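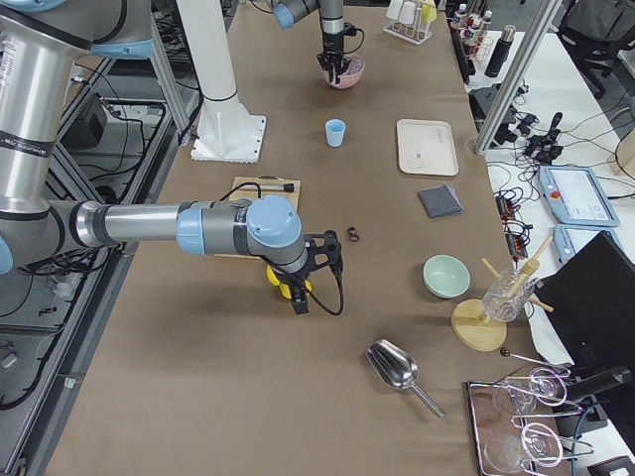 Drying rack stuff, and what goes where

Quick one this time. Dishes are piled up and I said I'd get this posted before supper. Most of it is small fixes for a small kitchen, the sort where the table ends up doing half the work of the counter.

Paper on the table first

Brown kraft paper. Roll it out over the whole table before you start sorting or washing up. Catches drips, crumbs, the lot. When it gets gross, fold it in on itself and toss it. I buy the 50 foot roll and it lasts me ages. Tape the corners underneath, not on top, or you'll be picking tape off for a week.

Don't use newspaper. Ink gets on the bottom of bowls. Ask me how I know.

Glasses on pegs

A round wooden rack with slanted pegs is the best thing for ribbed glasses. The ribs hold water, and upside down on a flat towel they just sit there and fog. On a peg the air gets in. Mine came from a little shop called Skinotine, but any rack will do if the pegs lean outward. Check the base for wobble before you pay.

Wooden racks need drying too! Stand it on its side overnight once a week. Rub a bit of mineral oil in when it starts to look gray. February is when mine always looks its worst, heat's on, wood gets thirsty.

Wire holders

The metal ones with bent wires, good for clear glasses, but they tangle. Put the glasses in one at a time and take them out one at a time. Never pull. If a wire has gone out of shape, bend it back with your fingers wrapped in a cloth, slowly. Pliers leave marks and the marks rust.

Brush

Keep it on a board, not straight on the table. A light colored wooden board is fine. Bristles up if you can manage it, on its side if you cant. Wash the brush itself every few days, hot water and a spoon of baking soda, leave it 5 minutes, shake it hard outside.

Small bowls

Pink one, green one, whatever you have. I give each a job and stick to it. One is for little bits that come off other things: clips, rings, bag ties, that screw from the pot lid. Other one is for food only. Different colors so there's no mix up when you're in a rush.

A dark ring or clip on brown paper is easy to miss, by the way. Straight in the bowl with it. I've thrown out at least two with the paper.

Metal scoops

Long handled ones never fit the drawer. Hang them or lay them along the back. Dry them right away, water spots show up terrible on shiny metal. If they're already spotted: white vinegar on a rag, wipe, rinse, dry. Done.

Cloths

Folded, not balled up. Dark gray is my favorite, hides coffee. Keep one for glass and never use fabric softener on it, it leaves a film and then you're polishing forever. My neighbor Villads Stougaard irons his. I do not.

Trays

A flat beige tray looks like nothing but it's handy for moving cups in one trip. If there's a faint printed mark you hate, try baking soda paste before you try anything rougher. Test a corner.

Bottles at the far end

All bottles in a row, labels facing you, caps on tight. Tall things at the back so your sleeve doesnt take them out. Insulated bottles live there too, but store those with the lid off or they smell. Date on the bottom with a marker if it's something you mixed yourself.

Order I go in

Paper down
Small bits in the bowl
Glasses washed first, while the water's clean
Then cups, then bowls
Metal last
Brush back on its board

Somebody asked about plastic cups. Top of the rack is fine, but they hold water in the rim, so give them a flick first. They take way longer than glass to dry.

Next post is pot lids. Still working on it.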